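Plodine support content: progress report for April

To the product manager, as promised, and only slightly longer than you asked for

The short version is that the rewrite of the phone help pages is further along than it was in March, which was not a hard target to beat. We inherited 2,566 pages from the old Nernuvitz knowledge base. A great many of them explain how to turn on Bluetooth. Several explain it twice on the same page, once near the top and once near the bottom, with different steps.

Where the pages stand

The first batch of 500 pages is edited, checked on a phone and live on the site. These cover display, sound, battery and the lock screen. The notification pages were supposed to be in the batch too, but the Rikodik software update moved Do Not Disturb into a submenu called Calm, and then, in a later build, moved it back out and left the submenu where it was. Calm now contains one toggle, which turns off the vibration for the toggle. I have written that page three times and would like to stop.

Duplicates are being merged as we reach them. The worst case so far was "Make the text bigger," which existed under Display, Accessibility, Reading, Home Screen and, for reasons lost to history, Roaming. It's one page now. The old addresses all redirect to it, including the Roaming one, which still gets visitors.

Pages for phones we no longer support have been moved to an archive section and taken out of search. I left the battery replacement pages up, as people hold on to those phones for years and they deserve to know which screws to be afraid of.

Style changes you asked for

Every page now starts with the steps. The old template opened with a paragraph on how smartphones have become an important part of our lives, and readers who were holding a smartphone at the time apparently didn't need the news. Removing it took an afternoon and is the most popular thing I have done here.

Menu names match what the screen says, capital letters included. Where the Rikodik translation differs from the English build, we follow the screen, even when the screen says "Forgetting network yes." I have reported that one to the software team and received a ticket number in return.

We also dropped the word "simply." It had been sitting in front of steps such as "simply back up your entire device and restore it from a computer." 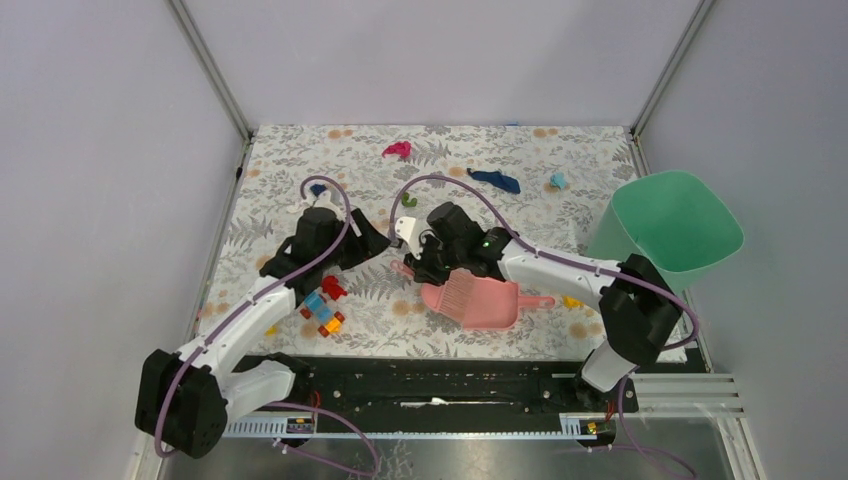

Screenshots are the slow part, and I'd rather say so now than in the next report. Each page needs a light and a dark version, and the status bar has to show a full battery, no carrier name and no messages from anybody's dentist. The template from Brandão handles the cropping well. It also rounds the corners of the pictures, and on the quick settings pages the corner is where the button lives. They have sent a revised version with a smaller radius. I haven't tried it on the tablet layouts yet.

For the remaining pages I propose screenshots only where the reader has to find something that's hard to find. A picture of the word Settings next to the instruction "Open Settings" has never rescued anyone.

Search

The site search used to take people at their word. Anyone who typed "phone wont ring" got the page on buying ringtones, because it was the only one with "ring" in the title. I added 50 common misspellings and plain-language phrases to the search index, taken from what people typed into the box last month. "Moon sign at top" now leads to Do Not Disturb. "Make it stop talking" leads to the screen reader page. "Orange dot is it spying" leads to the microphone and camera indicator page, whose title I have also made a little more soothing.

There's no good destination yet for "where did my pictures go." The true answer depends on the sync settings, the storage card, the trash folder and whether a family member has been tidying. I'm drafting a page that asks the reader to check these in order. It will be long. I've put the trash folder first.

Things that went wrong

The flashlight page was published with the steps for the tablet, which has no flashlight. It was up overnight. The feedback was brisk and, in one case, in verse.

A redirect loop sent readers from "Reset network settings" to "Before you reset network settings" and back again until they gave up, possibly the safest outcome. It's fixed.

I also underestimated the work on the keyboard pages. I had them down as an easy week. The keyboard has its own settings app, its own update schedule and its own opinions about apostrophes, and changing the language in one place doesn't change it in the other. These pages will slip into the next period, along with the ones on voice typing.

What I need from you

2 things, both of which I have asked for before in a more cheerful tone.

First, a test phone on the current Rikodik build. I'm working from my own, which means that every test of "Erase all content" is a theoretical exercise. A used one is fine. A cracked one is fine, provided the crack stays away from the status bar.

Second, notice when a menu is going to move. A message the evening before would do. At the moment I find out from the comments under the page, where the readers are quick and accurate but don't soften things.

Budget

Spending is inside the plan. The line for outside editing hasn't been touched, and I'd like to keep it for the keyboard pages. The line marked "miscellaneous" went on charging cables, as every phone in the cupboard takes a different one. If finance would like them itemized I can do that, though I'd need to untangle them first.

Next period

Notifications, keyboard, voice typing, and a start on the camera pages — those last ones depend on the new camera app arriving when the software team says it will, so I've penciled them in lightly. I'll also go through the pages on moving to a new phone, which at present assume that the old phone is switched on, unlocked and not at the bottom of a lake. A fair share of the people reading them seem to be writing in from the lake.

The updated page list is in the shared folder, in the tab called Current. Please don't use the tab called Current New.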